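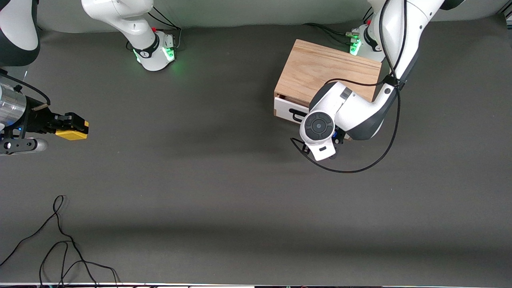

Small wooden box with a drawer, how do I stop it sliding?

Posted by sulldale_attic, April 2024

Hi all! I picked up a little oak-look box for my desk, squarish, with a white drawer front and a curved black handle. I love it, but every time I pull the drawer the whole box comes along with it. My desktop is smooth dark gray and I guess there's just nothing for it to grip. I really don't want to screw it down (I move things around constantly). The drawer also gets stiff for the last inch or so. Any ideas?

brellell_bits
Rubber feet! The thin stick-on kind, one near each corner. Wipe the bottom with rubbing alcohol first and let it dry or they'll peel off in a week, ask me how I know. I did mine in May last year and they're still on. Also put something heavy in the drawer, toward the back. I keep batteries in mine.

tapedrawer
just push down on the lid with your other hand lol

Polák Workshop
Feet will fix the sliding, but do the drawer too, because a stiff drawer is half of why the box moves. Take it out and rub a plain white candle along the bottom edges and the runners. If it still catches, sand the tight spot lightly with 140 grit, 2 or 3 passes, then wax again. Go easy on the sanding, you can't put wood back. And check that the handle screws are snug while you have it out.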